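Section 4. Moving a load from the washer to the dryer

This section covers pair 1 in the Kutard residence laundry room. Both machines in a pair carry the same number on the front label. The washer label reads 智慧洗 and the dryer label reads 智慧烘. For starting a wash, see Section 3.

Before you begin

Have a basket ready for anything that should not be tumble dried. Check the care tags on wool, silk and printed sportswear.

4.1 Unloading the washer

1. Wait until the cycle has ended and the door lock has released. Do not pull on the door while it is locked.
2. Swing the washer door open as far as it will go without forcing it.
3. Take the laundry out a few pieces at a time. Sheets and long sleeves tend to wrap around each other — untangle them now, before they go into the dryer.
4. Turn the drum by hand and check for socks stuck to the upper part.
5. Wipe the glass and the rubber seal with a dry cloth.

Note: Leave the washer door open after the last load of the day so that the drum can air out.

4.2 Loading the dryer

1. Open the dryer door and look inside. If you find someone else's laundry, put it in the Aletti basket on the shelf by the entrance.
2. Clean the lint filter. Do this before every load, even a small one.
3. Shake out each piece and place it toward the back of the drum. Keep heavy items such as jeans and towels separate from thin shirts.
4. Stop when the drum is half full.
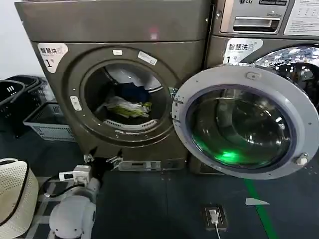

Fig. 4-2. Pair 1 with both doors open. Dryer at left, washer at right.

5. Push in any sleeve or corner resting near the lip of the drum. Fabric caught in the door can tear, and the dryer will not start if the door is not fully shut.
6. Close the door until it clicks.
7. Select the program and press Start. For mixed cotton, use the 71-minute program. For bedding, allow 100 minutes.

Caution: Do not dry items that have been in contact with cooking oil, solvent or hair dye, even if they have been washed.

Caution: Keep baskets clear of the door swing and do not stack anything against the lower panel of the dryer.

4.3 If the load is still damp

Remove the pieces that are dry and run the rest again on a short program. If a second run does not help, the load was probably too large or the filter needs washing. Rinse the filter under warm water and let it dry completely before putting it back.

Do not run more than 2 programs in a row on the same load. Report the pair number to Shaohua Hou at the Pillai front desk, extension 150.

Revised 18 Jan 2022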